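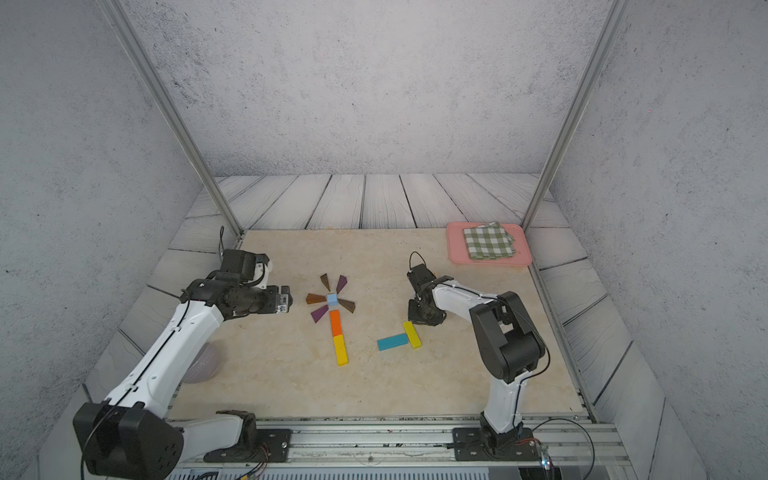

The two-arm cell at the Jurkbridge open day, with the block flower partly laid out.

2025-01-29

Open days for automation labs tend to favor one kind of task: something a visitor recognizes in under a second. At Jurkbridge it was a flower made of wooden blocks, with a light blue cube for the center, wedges for petals and a stem of rectangular blocks. I watched the cell for most of an afternoon. My view is that the flower is a good task and that it was presented badly.

Start with why it is good. The wedges have to be set down at different angles around a shared center, so an error in rotation shows at once. Petals sit near their neighbors, and a gripper that opens too wide will disturb work already done. The blocks lie flat on a smooth top with no fixture to square them up. Most pick-and-place demonstrations I have attended drop parts into a bin, where a placement error of half a block width costs nothing.

Now the presentation. The placard beside the cell said the controller, which the lab calls Katen, had been trained on 574 recorded runs. It gave no success rate. When I asked, Stellan Sjöberg, who was running the station, went to his laptop and read me the figures: 400 evaluation attempts, 388 of them finished without a person stepping in. That is 97 percent, a respectable number, and it should have been on the placard in the largest type available.

He was also clear about what the number leaves out. A run counts as finished if every block is within 10 millimeters of its target. Time is not scored. Neither are regrasps, and I saw the right arm make several on one rectangular block before it committed. I don't hold that against the system. A slow second attempt is often the correct behavior. But a buyer comparing this with the Fomix cell shown in December, or with whatever Zúñiga brings out next, needs cycle time and retry count as well as completion.

The usual defense is that open days are for the public, and the public wants to see a flower. I think this sells the public short. The people next to me were asking how often it fails, and they asked before I did. One wanted to know whether moving the start positions would break it. Sjöberg said small shifts were fine and large ones had not been tested. That answer took him five seconds and told us more than the placard did.

Keep the flower. Print the attempts, the failures, the tolerance and the median time next to it, and leave a blank line for the day's own tally.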